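Voka Bench Notes

Home | Builds | Broken Things | Parts Bin | About

Filed under: Broken Things, Two-Arm Stuff, Cables

28 Aug 2025

Okay, I have been wanting to write this one up all week, because I finally got to the bottom of the handover fault and it was such a good one. If you only come here for the working robots, skip ahead to the next post. If you like it when things go wrong in a way that makes you learn something, get a coffee!

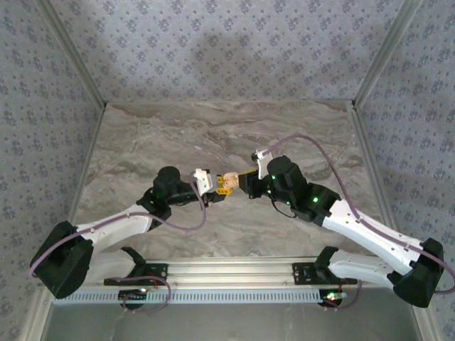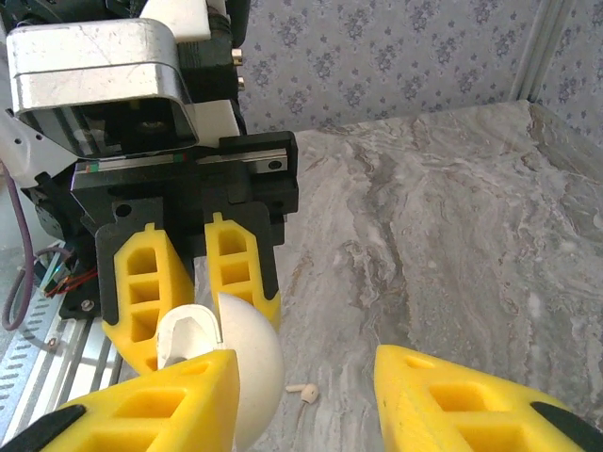

The fault goes like this. Two arms come together over the middle of the table, one holding something, one coming to take it. The receiving gripper closes, the giving gripper is supposed to let go, and instead both of them hang on and the arms start to lean away from each other. No alarm, no stop, just two machines politely pulling on the same object. The first time I saw it I thought it was kind of cute. The second time a finger cracked across one of the ribs and I stopped thinking it was cute. Those yellow fingers are printed, with windows cut through them like a ladder, and I love them because they flex a little and they cost next to nothing, but a ladder does not enjoy being twisted. And look at where the purple cable goes on each arm, out around the black elbow and along the white forearm on its way to the gripper end. Keep that in mind, it comes back.

So, the hunt. I keep a log of every handover (time, which arm gives, which arm takes, grip current on both sides, and a note field that I mostly fill with swearing). When I sat down with it there were 2,719 handovers in there going back to March. The tug-of-war had happened 3 times in all of those. Three! That is a horrible number. It's too many to ignore when the result is a snapped finger, and far too few to catch by standing there watching, and believe me I tried. I stood there for a whole evening and got a run of beautiful, boring, perfect handovers.

My first theory was the object. I've been passing odd little things back and forth, smooth rounded ones especially, and I figured a smooth dome might slip during the close so that the taking arm never quite believed it had a grip. That would explain a failed handover, sure. But it would give you a drop, or a retry. It does not explain why the giver holds on after the taker has reported "got it," and in all three log entries the taker had reported exactly that. So there went one evening.

Second theory: software. I wrote the handover routine myself, so this was the theory I liked least and believed most. The way it works, the taker closes, its grip current goes up past a threshold, it sends a "holding" message, and the giver opens when it hears that. Then both arms wait 300 milliseconds and retreat. I read that code so many times I could sing it. And I did find a real mistake, which I'll get to, but it wasn't the thing that started the trouble.

The thing that started the trouble was found by Rungnapa Nilsuwan. She came over to borrow my good crimping tool, and I made her watch a few handovers (this is the tax on borrowing tools from me). She asked what happens if the gripper doesn't hear the open command. I said it always hears the open command. She asked how I knew. Well.

I did not know! I knew the command was sent. My log said "release sent" and I had been reading that as "released" for months. The gripper does report its position back, I just wasn't checking it before moving. So I added a column to the log for the position the giver reported after the release, set the arms going back and forth on a little test loop, and went to bed with the power off like a sensible person, then ran it properly the next day while I sat beside it with my hand near the stop button.

On handover 214 of the test, there it was. Release sent, position unchanged, no reply from the gripper at all for a bit more than a second, and then it woke up as if nothing had happened. I hit the stop before the arms got far apart and I may have cheered. It's a strange feeling, being that happy about a fault, but if you've ever chased one that only shows up when it feels like it, you know.

After that it was easy. A gripper that goes deaf for a second and then recovers is nearly always a connection, so I powered everything down and went along the cable by hand, bending it gently an inch at a time with a meter on it. The bad spot was at the elbow. When the arm folds up for its rest pose the cable has loads of slack and makes a nice lazy bend. When the arm stretches toward the middle of the table for a handover, the cable gets pulled snug around the outside of that elbow, and I had clipped it a little too tightly on the forearm side, so the same short piece of wire was taking all of the bending every single time. One of the conductors had worn through inside the jacket. From the outside it looked perfect. Most of the time the broken ends were touching. Every so often, right at full reach, they weren't.

And full reach is exactly when the gripper is being told to let go. Of course it is.

Here's what I changed:

New cable on that arm, and then on the other arm too, since it was routed the same way and had done the same miles.

The clip nearest the elbow is gone. The cable now has a longer loop there and the next clip is looser, so it can slide. I moved the arm by hand through its whole range before I powered up again, watching for anything that went tight.

The routine now waits for the giver to report that its fingers have opened before either arm is allowed to retreat. If the report doesn't come, both arms hold still and I get a beep. This was the real mistake in my code. The wire caused the fault, but the code turned a silent gripper into a broken finger, and I'm a bit embarrassed about how long that sat in there.

There is also a limit on how hard the arms may pull while they are both closed on something. It's set low. It already tripped once on a perfectly healthy handover, so I'll need to play with the number.

I sent the whole story to Benedetta Zanetti, who has been running a pair of arms for much longer than I have, and she wrote back one line: "Did you replace the connector as well or only the cable?" Only the cable. So guess what I'm doing tonight. She says the pins on the gripper side wear from the same tugging and that I should look at them under a magnifier before I declare victory. I had already declared victory to pretty much everyone I know.

A word on the safety side, because a few of you asked after my last post. These are small arms and they don't move fast, but when that finger broke, a piece of it went across the room and I found it under the radiator. I wear glasses at the bench now whenever both arms are live. I've also stopped reaching in to "help" with a stuck handover, which I admit I did on the very first tug-of-war, with both arms still powered and pulling. Please don't do that. Hit the stop, support whatever they're holding, then free it.

The test loop is running again with the new cables and I've left the extra log column in for good. So far every release has been answered. I'd like to get it well past the old total before I trust it with anything heavier, and I want to print a fresh set of fingers with slightly thicker ribs while I'm waiting, if I can find where I put the yellow spool.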